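Imprimir | Enviar por e-mail

Março de 2024
Por Philomena Tully

"O braço é a parte barata": uma conversa sobre orçamentos com Tassanee Kaewsai

Tassanee Kaewsai chega com um dossiê debaixo do braço e pousa-o na mesa do café como quem pousa um processo em tribunal. Lá dentro está o plano de aquisição de uma célula robotizada para a Furnden, onde gere os equipamentos do laboratório de triagem. Tem 334 linhas. O robô ocupa 2.

"As pessoas perguntam-me quanto custa o robô", diz ela. "Respondo e ficam contentes. Depois pergunto-lhes quem vai pagar a mesa e mudam de assunto."

A mesa, no caso dela, foi assunto durante meses. Tinha de ser grande o bastante para o braço e para um tapete de trabalho atravessado, e a administração queria saber por que motivo não servia uma bancada que já existia no armazém. Tassanee foi medir a bancada. Não servia. Escreveu um parecer de 7 páginas a dizer que não servia, e o parecer custou, em horas de trabalho, uma parte respeitável de uma mesa nova.

Foi aí que se converteu à simulação, com a relutância de quem já assistiu a muitas demonstrações de software. "O fornecedor mostra sempre um vídeo em que tudo corre bem, com música de piano. Eu pedi para ser eu a mexer." A licença é da Riltus, alugada ao mês, e foi com ela que a equipa montou a célula antes de encomendar fosse o que fosse: o braço numa ponta do tampo, três caixas encostadas umas às outras, o tapete a marcar a zona de trabalho. O chão de mármore preto é capricho do programa.

"Perguntaram-me se o mármore estava incluído no orçamento", conta. "Numa reunião. Com ata."

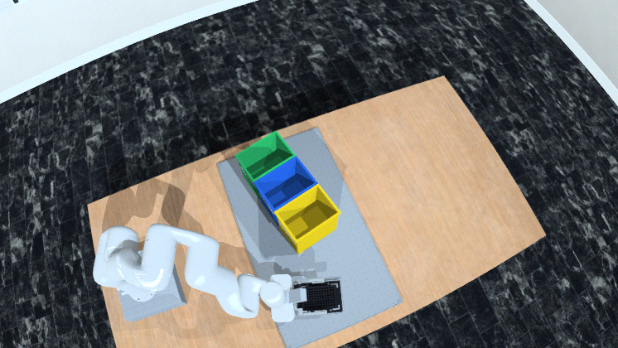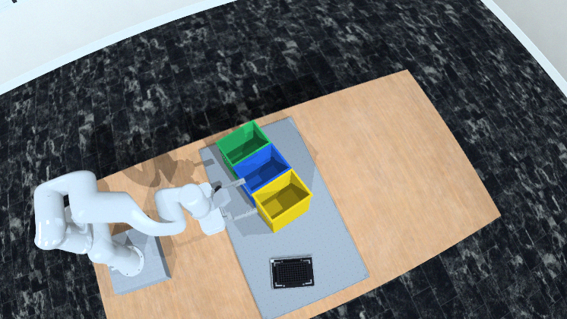 A célula simulada, com as caixas verde, azul e amarela em fila sobre o tapete.

O primeiro ensinamento, segundo ela, foi de ordem geométrica e um pouco humilhante. O plano original previa o braço no centro da mesa, porque no desenho ficava bonito. Na simulação, o cotovelo passava a vida por cima do sítio onde deviam estar as peças. Mudaram a base para junto de uma ponta e reduziram o comprimento do braço na especificação, o que baixou o preço e, por arrasto, o entusiasmo do vendedor.

"O senhor da Coughlan deixou de me telefonar às sextas", diz. "Tive de lhe ligar eu, para o consolar."

A Coughlan acabou por apresentar a proposta mais alta. A Zemetti apresentou a mais baixa, e Tassanee passou 2 semanas a descobrir porquê: não incluía a garra, os dedos da garra, a placa de fixação, a formação nem o transporte. Incluía, em compensação, um saco de pano com o logótipo. "É um bom saco. Levo-o às compras."

Pergunto-lhe se há alguma regra para comparar propostas assim. Abre o dossiê numa folha dividida em colunas, já com nódoas de café de outras conversas. Na primeira vai o que se compra uma vez; na segunda, o que se paga todos os anos; na terceira, o que se parte. A terceira é a que lhe devolvem sempre com um ponto de interrogação a lápis.

"Dedos de garra são consumíveis. Digo isto há anos. As caixas também, as de plástico, que parecem eternas até alguém lhes programar mal a altura." Para as caixas, os suportes e os dedos reservou 3,000 - a vírgula é do modelo de folha de cálculo que veio do fornecedor, e ela já desistiu de a corrigir. "Cortaram-me a linha na primeira versão. Voltei a pô-la com outro nome. Chama-se agora 'continuidade operacional' e foi aprovada sem perguntas."

E as cores das caixas, faz diferença? Faz, responde, mas para as pessoas. O programa que vai comandar o braço trabalha com posições, e tanto lhe dava que fossem todas bege. Quem repõe material às sete da manhã prefere que lhe digam "na amarela". Custam o mesmo que as cinzentas e poupam discussões, e essa poupança ela não conseguiu enfiar em coluna nenhuma.

Onde a conversa azeda um pouco é na integração. Tassanee acha que os laboratórios da dimensão do seu compram robôs como antigamente se compravam enciclopédias - pelo prestígio da lombada. Depois falta quem saiba ligar a máquina ao resto. No plano dela, a integração pesa mais do que o braço, e foi a rubrica que teve de defender três vezes diante de pessoas que, nas palavras dela, "acham que integrar é tirar da caixa".

"Uma delas perguntou-me se não trazia cabo."

Digo-lhe que a simulação também custa dinheiro, e que há quem a veja como uma forma elegante de adiar a compra. Não se ofende. Concede que é possível passar um ano a mover caixas virtuais três centímetros para a esquerda, e que na sua equipa há quem o fizesse com gosto. Por isso fixou um prazo: em maio fecham o modelo, fica como estiver, e a nota de encomenda segue.

"O modelo não me garante que a célula vai funcionar. Não tem pó, não tem tomadas no sítio errado, não tem o estagiário a encostar-se à mesa. Serve-me para errar nas coisas caras antes de as pagar."

E se em maio lhe cortarem outra vez o orçamento? Encolhe os ombros e fecha o dossiê. Começaria pelo braço, diz, que há sempre um modelo abaixo que chega. Na formação não toca. Na mesa também não, depois do trabalho que deu.

Pede a conta, confere-a linha a linha e encontra um café a mais.

Imprimir | Enviar por e-mail

Comentários (4)

rui_manutencao
Assino por baixo a coluna do que se parte. Cá na empresa essa coluna não existe e depois admiram-se.

Graça V.
Também recebi o saco. O meu veio sem o robô.

integrador_cansado
"Não trazia cabo?" Tenho de ir apanhar ar.

M. Seabra
Gostava de saber se a formação dela inclui o turno da noite. No nosso caso o fornecedor só dava sessões de manhã e metade do pessoal aprendeu por fotocópias.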